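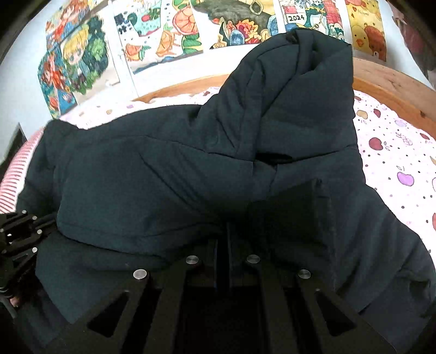 Stundement gripper back at work after full rebuild

One of the most heavily used hand-held grippers at Stundement is back in service, and the people who fixed it could not be happier with how it closes. The tool, known in the workshop as Number 2, returned to its regular job of handling clothes and bedding on 11th February after a strip-down that went much further than anyone had planned.

Number 2 is carried by a person and has no arm behind it. The operator holds it, opens and closes the fingers by hand, and the camera on board records how each item is picked up, pulled straight and folded. The recordings are then used to teach household robots to do the same. Jobs are done in ordinary bedrooms and living rooms, on beds and sofas with all the usual stuff around them, and the tool goes from shirts to towels to thick winter jackets in a single afternoon.

Padded jackets are what finally wore it down. The fabric is slippery, the filling pushes back, and the operator has to push the fingers well into the folds to get hold of anything. By the time Number 2 was pulled from the roster it had logged 577 sessions, and one finger had started to lag behind the other when closing on anything thick.

"You could feel it in your hand before you could see it," said Szu-yu Tsao, who has used the tool more than anyone else on the team. "You squeeze, one side arrives, and then the other side sort of turns up. On a T-shirt you don't care. On a puffy jacket the whole thing slides out and you start over."

Tsao's first guess was a loose bolt. Darius Pîrvu went over every fastener on the finger mechanism with a driver and found them all tight, so the tool came apart on the bench at Laskowska, the small repair shop that Stundement shares with two other firms. The trouble was inside: lint, packed hard along the rails and wound around the pivots of one linkage. There was so much of it that Pîrvu kept it in a jar!

Cleaning took most of a morning. The rails were brushed dry, wiped down and left without oil, because oil picks up fluff and passes it on to the laundry. The worn pivots were replaced with new ones from Millska, and the screws went back in with a dab of thread locker, the removable kind.

Then came the part Pîrvu clearly enjoys most, getting the fingers to meet. He closes them on a strip of paper and tugs. If the paper slips on one side, he backs off the bracket screws, nudges the finger over and tries again. He did this until the paper tore before it moved, then swapped it for a doubled sock, then the sleeve of his own coat.

"It's a lovely little mechanism," he said. "When it's clean it just snaps shut, both sides together. I must have sat there clicking it for ten minutes."

The camera also had to be set up again. Taking the body apart shifts the view slightly, and recordings from before and after a repair have to line up. Yuk-lan Yuen ran the calibration using a printed board and the Revitz software the team uses for all its grippers. The first attempt failed, and the reason was a thumbprint on the lens. The second went through fine.

Before Number 2 was allowed back out, it had to pass the workshop's endurance check: 1000 full open-and-close cycles, with a look at the linkages at the end. Yuen and Pîrvu took turns, with the radio on. There was no lag and nothing had worked loose.

A new care routine comes with the repaired tool, and it applies to the rest of the grippers as well. Operators now brush out the rails at the end of every day spent on fabric, with a soft paintbrush that lives in the carrying case. The paper test is done on the first job of each week. Anyone who feels a lag is asked to stop and put a strip of red tape on the handle, even in the middle of a session. Full strip-downs will be done every 291 sessions, a number Yuen picked after going back through the logs to find when the first dropped items began to show up.

Tsao has already had Number 2 out on bedding and coats and says it feels like a different tool. "I did a hood the other day, which I used to dread," she said. "Grabbed it, lifted it, and it stayed put. I actually cheered."

The next gripper on Pîrvu's bench is Number 5, which has a squeak.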